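Notebook, paper cups and cup stand
January, started 9:40

Carrying on from the page before last. Question is still which cup and which stand go into the Cullton trial, and whether the stand is worth having at all for a paper cup. Efren Lumanlan wants a yes or no before he places the order with Tramby. I want dimensions before I say anything.

Stock on hand: paper cups from the opened Tramby sleeve, plus the single sample stand that came from Tostorier in a padded envelope with no paperwork. Stand is a round brown disc with black wire loops. Disc diameter taken across two directions at right angles, no difference I could read on the steel rule. Stand sits flat on the pale table, no rock when pressed at the rim. Same on the old bench by the sink, but that one has a bow in it, so I would not trust a result from there either way.

Cup notes. Lower part of the wall is ribbed, upper part and rim are white. The ribbing matters for grip and for how the cup slides into a loop. Pushed in straight, it goes down until the ribs meet the wire, then catches. With a small turn it drops further. Without the turn you get a cup that looks seated and lifts out again with almost no force. Did this enough times to be sure it is the cup and not me. The turn should go into the written procedure as its own step.

Rim stiffness: squeezed across the diameter with the hand gauge, rim first, then halfway down. Rim is stiffer, as expected from the roll. Halfway down the wall gives early and stays creased if you go past the first click of the gauge. Anything creased goes in the bin and does not get used again, even if it looks fine from the front. Efren put a creased one back on the stack last time and it spoiled a run of pour readings until I found it.

Water mass. Filled to the line I drew inside, which is a hand's width of guesswork on a tapered wall, so switched to filling by weight. Target 184 g. At that fill the surface is low enough to carry a cup across the room at normal walking pace with a dry sleeve at the end of it. At 266 g it can be carried, slowly, and the floor showed where I had been less slow. Use 184 g for everything from here on. The higher fill is on record and does not need repeating.

Moved to the pale table for the spacing work. It has a slightly matte top, which shows pencil well and wipes clean with a damp cloth. Cups were left empty for this part.

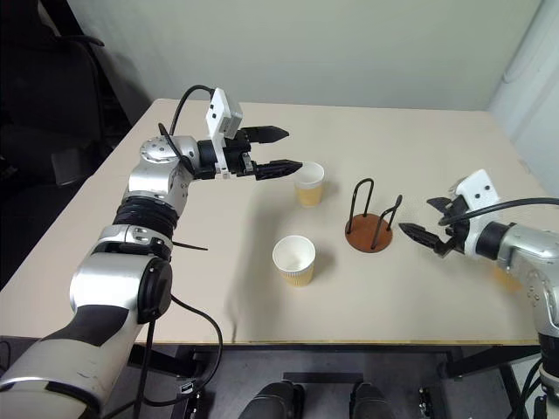

Two paper cups, empty layout, with the cup stand to their right.

Spacing results. With the cups close together the second one gets knocked when the first is taken away by the rim. Taken low down by the ribs it clears, provided the lift is vertical for the first stretch. Pillai's old layout sheet gives a spacing for ceramic cups that is no use for these, because it allows for handles. Struck it through on the wall copy and wrote "paper: see notebook" next to it.

Empty cups walk. With the window vent open they shift on the table between readings. With the vent shut, no shift over the time it took to make tea. Vent to stay shut for empty-cup work. Filled to 184 g they stay put either way.

Stand position. Tried it on both sides of the cups. To the right is better for me, and for anyone else right-handed, as the arm does not cross over the cups on the way. Efren is left-handed and prefers the other side. Both positions to be marked on the table in pencil, labeled R and L, and the position used gets written at the top of the results page. Half of the earlier results have no position against them and I have no way of recovering it.

Wire loops. Checked for burrs by dragging a piece of tissue over each. One snag, at the join, on the underside. Dressed it with fine paper, repeated the tissue, no snag. If the order goes ahead this check is to be done on every stand on arrival, and the Tostorier contact should be told about the join.

Load check on the stand, filled cups at 184 g, left standing through lunch. No lean visible against the square. Disc has a faint ring mark from condensation. Wiped off mostly. A coaster finish was mentioned in the email from Tostorier but I can't tell from the sample if it has been applied. Asked.

Recommendation so far, to Efren: order the cups, hold the stands. The cups are consistent within the sleeve. One sample stand tells me nothing about the next one.

Open items
Second sleeve of cups, different lot, repeat rim squeeze.
Answer on the disc finish.
Cullton to confirm lids or no lids. With lids the loop fit has to be done again.
Hot water not tested. Will need up to 9 cups and the insulated jug, which is still at Cullton.
New blade for the hand gauge. The present one has a nick and reads high on the left.

Stopped 15:20. Cups restacked, stand back in its envelope on the second shelf.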